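Home » Reviews » Workcell Safety & Setup » Grestuven Bench Cell Practice Guide, Second Edition

Grestuven Bench Cell Practice Guide: Review

Posted 24 Apr 2021 in Reviews

The Grestuven guide is a spiral-bound manual for people who run small robot arms on a tabletop. It is not a legal standard and it says so on the first page. It comes with a set of wall checklists, a pad of setup sheets and a one-year login for the online updates. We paid for our copy.

We used it for one full season on our two-arm bench cells, which do cafe and takeout tasks: putting lids on cups, loading carriers, handing out napkins and straws. The cells were already built when the guide arrived, so we can't say much about the chapters on choosing a frame or a table.

What it covers

The book runs to 412 pages. Most of the useful material is in the first half. Chapter 4 is on layout, and it is the one our copy now opens to by itself. It asks you to draw the reach of each arm on a plan of the table, mark where the two overlap, and write down which arm has the right of way in the overlap for each task. We had been doing this by habit. Writing it down took an afternoon and showed us two tasks where our own people disagreed about the answer.

The cable section is short and good. It wants every moving cable checked through the full range of the arm at slow speed before any task is run, with a second look after any change to the gripper. It also wants power wires and loose electronics kept off the work surface, and it has a clear drawing of how to leave slack at the wrist joint without leaving a loop big enough to catch on something.

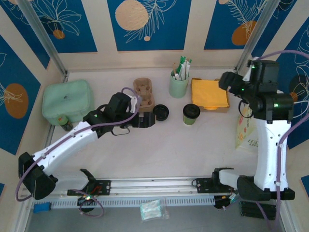

Takeout setup in one of our cells, with both arms mounted at the front rail.

The object rules are stricter than ours were. The guide asks for a written list of everything on the table for each task, with a start position for each item. Light items such as napkins, lids and paper bags get their own page, and the advice there is to set them out last. We now use the setup sheets for this and they work well, though the boxes are too small for normal handwriting.

There is also a rule that anything under or in front of the table counts as part of the cell. Spare blocks, packets and tools are supposed to be either on the list or out of the area. We are still not good at this one.

What it leaves out

Walls and backdrops get half a page. Our panels are printed with leaves and flowers, and we wanted advice on when a busy pattern is a problem for the cameras. The guide says to keep the background the same from one run to the next and moves on. The Candora handbook, which we used before, is much better on this subject and on lighting.

Liquids are barely mentioned. For a book that uses cups in several of its worked tasks, that is a gap. We wrote our own rule, which is that cups stay empty unless a run is signed off for liquid.

The chapter on emergency stops is fine for one operator. It does not say who holds the stop when two people are working the cell, one on each arm. We settled on one stop within reach of each person and a spoken "clear" before either one puts a hand over the table.

The wall checklists

These are printed on coated card and wipe clean. The daily one has 18 lines, which is too many for a start-of-shift check. We cut ours down to the lines on mounts, cables, grippers and stops, and moved the others to a monthly sheet.

Price and updates

Ours cost 418 with the checklists included. The online updates have been few. One came in August and fixed a wrong page reference in the layout chapter.

Would we buy it again?

Yes, for a group with more than one cell or with new people coming in. If you have one arm and one operator, the Grastora pocket guide covers the basics for a lot less and you can copy the reach drawing idea onto plain paper.

Rating: 4 out of 5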